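마름모 무늬

단편소설

1

나는 스킴이라는 회사에서 일한다. 영어로는 Skyrme라고 쓰는데, 한국 사람들은 이 이름을 읽을 때마다 조금씩 다르게 읽는다. 나도 내 이름을 여러 가지로 들으며 살고 있으니, 회사 이름에게는 친한 마음이 있다.

내가 하는 일은 로봇에게 보여 줄 동작을 만드는 것이다. 두 손으로 조종기를 잡고 로봇 팔을 움직여서 물건을 집는다. 그 동작이 하나의 기록이 된다. 기록이 많이 모이면 호툼이 그것을 배운다. 호툼은 우리가 가르치는 프로그램의 이름이다. 처음에 나는 호툼이 방 어딘가에 있는 줄 알고 아침마다 기계 쪽으로 고개를 숙여 인사를 했다. 나중에 동료가 호툼은 다른 도시의 서버에 있다고 알려 주었다. 그래도 인사는 계속했다. 한 번 시작한 인사를 그만두는 것은 실례라고 생각했기 때문이다.

작업실은 건물 2층에 있다. 창문은 북쪽으로 나 있고, 그 창문으로 틴들리 세탁 공장의 굴뚝이 보인다. 여름에는 굴뚝의 김이 잘 안 보이고 겨울에는 잘 보인다. 내가 이 일을 시작한 것은 8월이었으니까 처음에는 그 공장이 문을 닫은 줄로 알았다.

월급은 많지 않지만 의자가 좋다. 고향에 있는 어머니께 전화로 그렇게 말씀드렸더니, 어머니는 의자가 좋은 직장은 오래 다녀야 한다고 하셨다.

2

그 주의 과제는 좁은 무늬 부분을 잡는 것이었다. 주문한 회사는 드리스토텔이었다. 드리스토텔이 무엇을 만드는 곳인지 우리는 정확히 듣지 못했다. 과제 설명서에는 이렇게만 적혀 있었다. "무늬가 있는 좁은 면을 양쪽에서 잡는다. 옆면을 밀지 않는다. 잡은 다음에 잠시 멈춘다."

나는 '잠시'라는 말을 오래 보았다. 내 나라 말에도 비슷한 말이 있지만 길이가 조금 다르다. 우리 '잠시'는 물 한 잔을 마실 정도이고, 한국의 '잠시'는 사람에 따라 다르다. 식당에서 잠시만 기다리라고 하면 정말로 금방 나오고, 구청에서 잠시만 기다리라고 하면 점심을 먹고 와도 된다. 그래서 팀장에게 물었다.

"잠시는 얼마나 잠시입니까?"

팀장은 모니터에서 눈을 떼지 않고 대답했다.

"그냥, 사람이 하는 것처럼요."

나는 사람이니까 내가 하는 대로 하면 된다는 뜻으로 이해했다. 그런데 그 말을 듣고 나니 내가 보통 어떻게 멈추는지 알 수 없게 되었다. 조종기를 잡은 손에 땀이 났다. 첫 번째 기록에서는 너무 빨리 놓았고, 두 번째 기록에서는 너무 오래 잡고 있어서 옆자리 동료가 컴퓨터가 멈춘 줄 알고 내 화면을 들여다보았다.

검토하는 사람은 두 기록을 다 버렸다. 버린 이유를 적는 칸에 "망설임"이라고 써 있었다. 사전을 찾지 않아도 아는 단어였다. 한국에 와서 이 단어를 빨리 배웠다.

3

점심시간에는 동료와 계단에 앉아 김밥을 먹었다. 동료는 이 일을 나보다 먼저 시작했고, 손이 아주 빠르다. 그 사람의 기록은 거의 버려지지 않는다.

"비결이 있습니까?"

"집을 때 숨을 안 쉬어요."

"그러면 멈출 때는요?"

"멈출 때 쉬죠. 내쉬고, 끝."

나는 그 말을 수첩에 적었다. 내쉬고 끝. 문장이 짧아서 마음에 들었다. 동료는 내가 적는 것을 보고 웃으면서 그런 것까지 적느냐고 물었다. 나는 모르는 말만 적는 것은 아니라고 했다. 아는 말도 순서가 좋으면 적는다.

동료는 가을에 그만둘 거라고 했다. 빵집을 하는 언니를 도울 것이라고, 거기서도 집게로 집는 일은 많이 한다고 했다. 나는 축하한다고 말해야 하는지 아쉽다고 말해야 하는지 몰라서 둘 다 말했다.

4

오후에 다시 자리에 앉았다. 손목 카메라의 화면을 크게 키웠다. 전체를 보는 화면도 있지만 이 과제에서는 손목 쪽이 더 도움이 된다. 멀리서 보면 다 된 것처럼 보이는 동작이, 가까이에서는 아직 비뚤어져 있을 때가 많다.

집게를 천천히 올렸다. 왼쪽은 하얗고 넓은 면이고, 오른쪽은 윤이 나는 회색 면이다. 그 사이로 촘촘한 마름모 무늬가 위에서 내려온다. 나는 숨을 참고 검은 두 손가락을 가운데로 모았다.

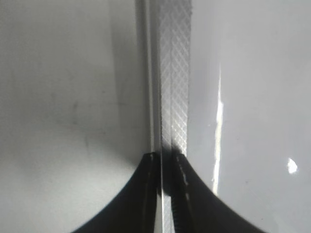
5

그리고 내쉬었다.

내쉬는 동안 나는 그 무늬를 보고 있었다. 아버지의 라이터가 생각났다. 아버지는 담배를 끊은 다음에도 라이터는 주머니에 넣고 다니셨다. 옆에 그런 무늬가 있어서, 버스를 기다릴 때 엄지손가락으로 계속 문지르셨다. 오래 문지른 곳은 무늬가 얕았다. 어렸을 때 나는 그 얕은 곳을 만지는 것을 좋아했다. 거기만 따뜻하다고 생각했다.

숨이 다 나가고, 손가락을 벌렸다. 끝.

검토 결과는 퇴근하기 전에 나왔다. 이번에는 버려지지 않았다. 이유를 적는 칸은 비어 있었다. 통과한 기록에는 이유를 적지 않는다. 내 기록의 번호는 451번이었다.

나는 그 번호가 마음에 걸렸다. 호툼이 451번을 배울 때, 내가 멈춘 시간도 같이 배울 것이다. 그 시간 안에는 라이터가 들어 있는데, 화면에는 라이터가 없다. 호툼은 그냥 사람이 이 정도를 기다린다고 알게 될 것이다. 그것이 틀린 것은 아니다. 그런데 내가 설명을 빠뜨린 것 같은 기분이 들었다. 설명서에 한 줄을 더 써야 할 것 같은, 그런 기분이었다.

"무슨 문제 있어요?"

팀장이 가방을 메면서 물었다.

"아닙니다. 멈추는 시간이 괜찮았습니까?"

팀장은 내 화면으로 와서 기록을 다시 틀었다. 집게가 올라오고, 모이고, 멈추었다. 팀장은 팔짱을 끼고 보았다. 기록 속의 손가락이 벌어질 때까지 아무 말도 하지 않았다.

"좋은데요. 자연스러워요."

"감사합니다."

"내일도 이렇게 해 주세요. 똑같이."

나는 알겠다고 대답했다.

6

집에 가는 버스는 사람이 많았다. 나는 손잡이를 잡고 서서, 내일 어떻게 똑같이 할지 생각했다. 라이터를 또 생각하면 될까. 그런데 하루에 몇십 번씩 생각하면 라이터도 얕아질 것 같았다. 아껴야 하는 생각이 있다. 그러면 다른 것을 준비해야 한다. 어머니의 의자 이야기, 겨울의 굴뚝, 버스 손잡이, 구청의 점심시간. 길이가 비슷한 생각을 여러 개 가지고 가서 번갈아 쓰면 된다.

정류장에 내려서 수첩을 꺼냈다. 가로등 밑에 서서 그것들을 적었다. 적다 보니 동료가 집게로 빵을 집는 모습도 들어갔다. 동료가 아직 빵집에 가지 않았으니 본 적이 없는 모습이지만, 길이는 알맞았다.

그날 밤 어머니께 전화를 걸었다. 어머니는 오늘 무슨 일을 했느냐고 물으셨다.

"물건을 잡았어요. 잡고, 잠시 있다가 놓았어요."

"그게 어려우냐?"

"처음에는 어려웠어요."

어머니는 잠시 말씀이 없으셨다. 물 한 잔을 마실 정도의, 우리 나라의 잠시였다. 그리고 나서 아버지 라이터가 서랍에 있는데 다음에 오면 가져가겠느냐고 물으셨다. 나는 라이터 이야기를 하지 않았다. 분명히 하지 않았는데, 어머니는 서랍 여는 소리를 내면서 벌써 그것을 찾고 계셨다.

"비행기에서 뺏기지 않을까요?"

"그럼 여기 와서 만지고 가면 되지."

나는 그러겠다고 했다. 전화기 너머에서 서랍이 닫혔다.

다음 날 아침에는 조금 일찍 출근했다. 작업실에는 아직 동료가 오지 않았고, 창밖으로 굴뚝의 김이 가늘게 보였다. 나는 기계 쪽으로 인사를 하고, 조종기를 잡고, 숨을 참았다.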